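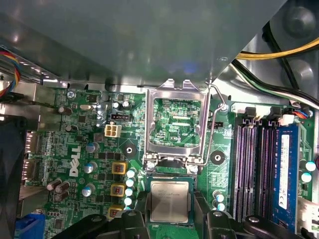

Grangate > Workplace > Shared workshops > Checklists

Bench and Workroom Walk-Through, With Comments

Reading time: 3 min

Used at the Fusard Street repair rooms, where old desktops and small appliances are fixed for resale. Checked by Nazmiye Tuncer, comments by Selim Avcı. Last done in September, before the morning shift.

1. Exits clear, doors open from inside without a key
OK. The rear door was clear at 8 a.m. I went back at lunch and there was a pallet against it. I'm marking it OK because the form asks about the time of inspection, but I don't believe it stays that way.

2. Extinguishers in place, gauge in the green, tag current
OK for the front room. The back room one has a tag I can't read. Replace the tag or the extinguisher.

3. Power boards
NOT OK. One board is plugged into another under the long bench. We were told in the last round that this had been fixed. It may have been, for a week.

4. Test tags on leads
PARTLY. 38 leads on the register, two with no tag. Erhan Baysal says both are new and don't need one yet. Show me the receipt.

5. Machines unplugged before the case is opened
OK as far as I saw. People do behave differently when someone is standing there with a clipboard. Power supplies are not to be opened at all, whatever the video said.

6. Anti-static mats and wrist straps
Mats are down. Straps are hanging on the hook, all of them, looking very clean. The sign-off sheet claims 100 per cent use. I'd like to meet whoever filled it in.

7. Sharp edges
Case panels are still stacked on the floor beside the sink. Move to the rack. Gloves are in the second drawer, though only in large.

8. Loose parts and screws
OK. Trays labelled. Coin batteries go in the lidded tub and the lid goes on the tub.

9. Fumes and dust
NOT OK. The Prultance extractor over the soldering station makes a great deal of noise and I held a tissue to it and the tissue hardly moved. Check the filter before anyone tells me it's the tissue.

10. Lighting
OK at the benches. One tube flickers near the storeroom.

11. First aid kit
Restocked by Firdevs Demirtaş. Eyewash is in date. No burn gel, again.

12. Lifting and storage
Monitors above shoulder height on the Sönmez shelving. The load label is missing, so "it's always held" is the only rating we have. Bring them down.

Actions
Items 3 and 12: today, before anyone leaves.
Item 9: Erhan, within 14 days.
Items 2, 4 and 11: Firdevs, next order.
Item 1: I'll be dropping by without notice.

Signed off by Nazmiye Aydoğan, with the note "seems harsh on item 6". Comment stands.

Contact the site office | © Grangate | Back to top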